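Wesmont Library Extends Lending Period and Reopens Ferton Branch

January 2022

The Wesmont Public Library will lengthen its standard lending period and resume full opening hours at the Ferton branch, following a review of borrowing rules that began in October. The new terms apply to all cardholders and take effect with the next billing cycle.

Under the revised rules, most adult and children's titles may be kept for four weeks. Items with a waiting list will remain on the shorter two-week term. Renewals can be made online, by telephone or at the desk, and each title may be renewed 2 times unless another reader has requested it.

The review drew 134 written responses from residents. Many asked for longer loans, and a large share came from households in Ferton, where the branch has operated on reduced hours.
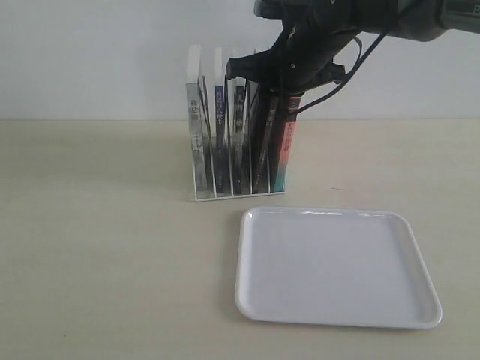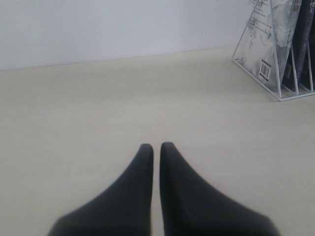
Overdue charges on children's books will end. Charges on adult titles will continue at the present rate, and existing balances will not be canceled automatically. Cardholders who owe money may apply for a reduction in person – proof of address is required.

The Ferton branch will again open six days a week. Its reading room has been fitted with 80 seats, and the local history shelves have been moved to the ground floor. The Metwally Collection of regional maps and letters, formerly held in storage at Wesmont, will be available there by appointment. Readers should allow two working days for a request to be confirmed.

Interlibrary loans with the Wulusari district will continue without change. The arrangement covers 98 periodicals and all nonfiction published before the current year. Requests are limited to five per cardholder at any one time.

Printed copies of the new borrowing rules are available at both service desks. Large-print copies may be requested from the Wesmont desk.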